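Desktop Teardown Set: data card

Version 4, June

Summary

This set holds recordings of a robot arm working on old desktop computers: taking memory modules out, putting them in a rack, and putting them back. It was put together at the Lonholm workshop in Stestulville to find out how much of an ordinary repair bench job a machine can do at present. The short answer is some of it, slowly, with a person close by.

Maintainer: Rafia Paracha

Why this job

Timmermans, the refurbishing firm that supplied the computers, has people who strip desktops all day. A trained worker opens the latches, pulls the memory, sets it aside and moves on to the next case without much thought. We wanted a shop-floor chore that is easy to describe, cheap to repeat and hard in the fingers. Memory modules fit well. They need a firm push, they have to go in straight, and there is little room for a hand beside them.

The inside of a used desktop is also a fair test of sight. Cables do not lie in the same place in any two machines, labels get stuck wherever someone found space, and shiny metal throws back light from the bench lamps.

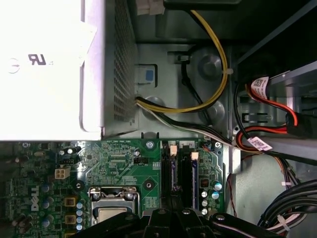

We did not tidy cables before recording. An early version of the set had them tied back, and policies trained on it did badly as soon as a loose bundle came near the memory slots. Those recordings have been taken out.

What is in the set

The set has 4,000 episodes. Each one covers a single task from start to stop, and failed attempts are kept and marked as failed. There are four tasks:

open_latch: open the latch at the end of a memory slot
pull_module: take a module out of its slot
rack_module: place a module in the rack
seat_module: put a module back into its slot and press it home

Each episode folder contains video, joint positions, the task name, a result and a free-text note from the operator. Notes are short and not always filled in. "Slipped" means the fingers lost hold of the part. "Jam" means the part went in crooked and the operator stopped the arm.

How it was recorded

An operator guided the arm through each task. Sessions were kept to 15 minutes with a break after each, as people got careless when they went on longer. The arm was returned to its start position between episodes. Processors and power supplies were left in place throughout, and no task asks the robot to touch them. 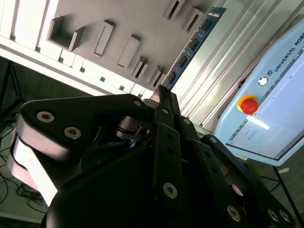 Racking is the easiest of the four tasks and seating is the hardest. In our own trials the trained policy could rack a module with few problems, but seating still called for a person to step in on roughly 15 per cent of tries. Most of those were modules that sat high at one end. The arm has no good way of telling that a latch has closed, so it tends to stop pressing too early or carry on for too long.

Known problems

Glare hides detail on bright metal in many episodes.
The fingers often block the view of the slot at the moment it matters.
All the cases are desktops. Nothing here will help with laptops.
Times in the Tuesday sessions are one hour out. Use the frame numbers instead.

Loading

The Gika loader reads the folders as they are. Set keep_failed to false if you only want finished episodes. Older copies of the loader skip empty notes without a warning, so update first.

Please send corrections to Rafia with the episode number and the task name.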